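Open Day at Lestton Puts Household Tidying in Front of the Public

The Lestton Center for Applied Automation opened its laboratories to the public on Sunday, receiving 461 visitors. Many of them went first to the ground floor, where the Pendance group studies how machines might handle the small objects found in an ordinary home.

Guests watched from behind a low barrier as staff introduced the work in short sessions. The two arms share a rail along the front of a marble-patterned tabletop, with a small shelf at the back and toys placed on and around it.

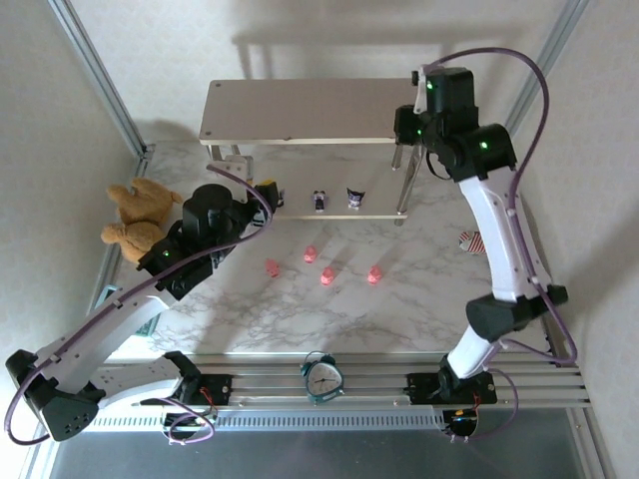
Small Objects, Slow Progress

Kamil Jelínek, who leads the group, told visitors that toys are a demanding subject. A plush bear gives way when it is gripped, while a small figurine can tip over at a light touch. The group has logged 1363 practice attempts since September, and every one is reviewed by a member of staff.

Shelves bring difficulties of their own. A gripper must reach between the legs and under the board above without striking either – a task most people perform without thought. The view from close to the fingers helps staff judge how much room remains, with the pink pigs on the floor and the figurines in a row on the board behind them.

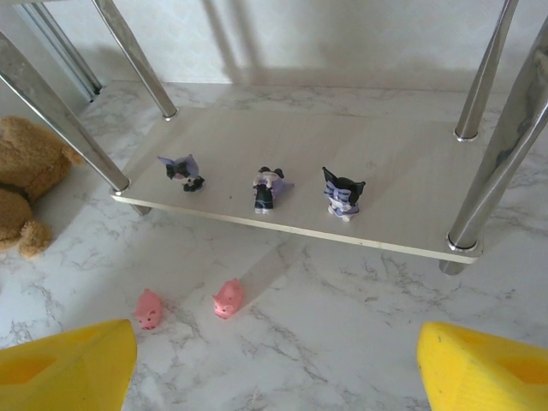
Report and photographs: Chiến Kiều, Allton Quarterly

Questions from the public were practical. Several parents asked when such a system might be available for a child's bedroom. Mr. Jelínek replied that the group has no product planned and that its purpose is research. Others asked about safety, and staff explained the emergency stop and the rules for working near the rail.

The center will hold 2 further open days at its Vrabec Street building. Admission is free, and school groups may reserve a morning session through the front office.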